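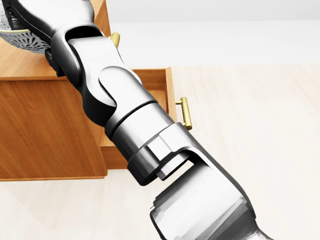 Fladside has a lot of places to eat for a town of its size, but it is hard to find out what they serve before you sit down. Our project looked at how restaurants and cafés in the town centre show their menus and prices, and whether this affects where people choose to eat. Several owners told us they did have a printed menu and would hand it over if asked. A menu in a drawer is still out of sight to a person on the pavement, even if the drawer is standing open like the one in the wooden cabinet shown here. We wanted to know how many customers walk on at that point.

Project report by Pallavi Negi and Kwaku Yakubu
Submitted 2025-08-27

Background

The town centre is made up of the High Street, Burden Lane and the old quay. Most of the restaurants are on Burden Lane, where rents were lower until the car park was built. The quay has takeaways and two pubs that do food. Zalurport, the next town along the coast, put together a shared dining guide last December and gave it out at the station. Fladside has nothing like it. Visitors mostly depend on review websites, and the opening hours on these were often wrong when we checked them.

We left out hotel dining rooms and the supermarket café. We also left out anywhere that opened after we had started, which meant losing a noodle bar we would have liked to include.

What we did

Pallavi walked the route and wrote down every dish and price that could be read from outside, either on a board or in the window. Kwaku did the same from the websites. We then put both sets into one spreadsheet, which came to 1,616 dishes once the repeats had been taken out. Children's menus were kept on a separate sheet.

For the second part we handed out 300 short questionnaires at the bus stops and outside the library. They asked where people had last eaten out in Fladside, how they had picked the place and whether the bill was what they had expected. There was a space at the end for comments. Several people used it to complain about parking.

We also spoke to the owners of 3 restaurants. Two asked not to be named. The third was Nouri, on the corner of Burden Lane, which serves grilled meat, rice dishes and flatbreads and is usually full by seven.

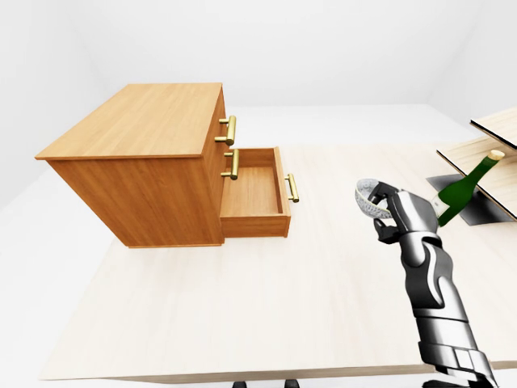 Prices and where they are shown

The cheaper places were better at showing their prices. Nearly all the takeaways had a full list in the window. The restaurants with higher prices tended to show the food without the price, or had a framed menu so far back from the glass that it could not be read. On two websites the prices were older than the ones inside.

Drinks were the weakest part. Hardly anyone listed soft drinks or coffee outside, and people who said their bill was higher than expected often put this down to drinks. Service charges came next. One place added a charge that was printed only on the back page of the menu.

Most people we asked were willing to walk up to 500 metres further for a place they had already heard was good. Far fewer would do so to save money.
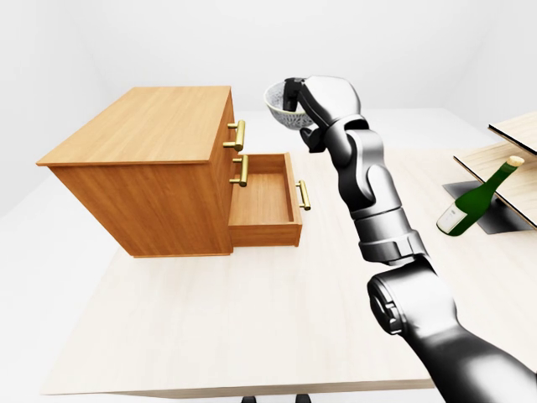 Does a menu in the window bring in more customers?

We can't prove that it does, but people who didn't know the town mentioned the window menu more often than anything else when explaining their choice. Regulars hardly looked at it.

What the owners said

The owner of Nouri changes the board every morning and thinks it is worth the ten minutes. The other two had stopped using boards, one after complaints about the pavement being blocked and the other because the dishes changed too often. 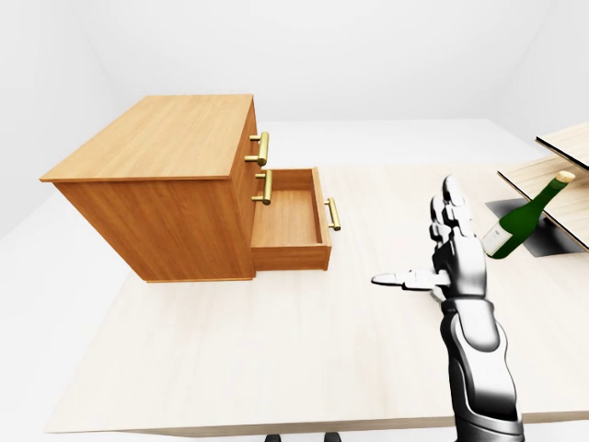

Table water came up in the comments more than we had planned for. People did not mind asking for it, but they disliked having to ask twice, and some had been brought bottled water they then had to pay for. One owner said the staff were too busy to keep filling glasses. We suggested a help-yourself shelf at the side of the room. A two-tiered wooden rack like the one at the far right, with a green glass bottle on it, would take up very little space, and a small card could say that tap water is free.

Problems with the project

The questionnaires were all given out in the daytime, so people who only come into town for an evening meal are probably missing. We did not ask about allergies and should have done. Some dishes had different names on the board and on the website, and we had to guess whether they were the same thing. Where we could not decide, we left both in.

Suggestions

Restaurants should show main course prices where they can be read from the pavement, and put at least a few drinks on the same list. Any service charge should be on the front page. The town could ask Zalurport what its dining guide cost to print. The spreadsheet is in the department's shared folder, and the children's menu sheet still needs checking against the spring prices.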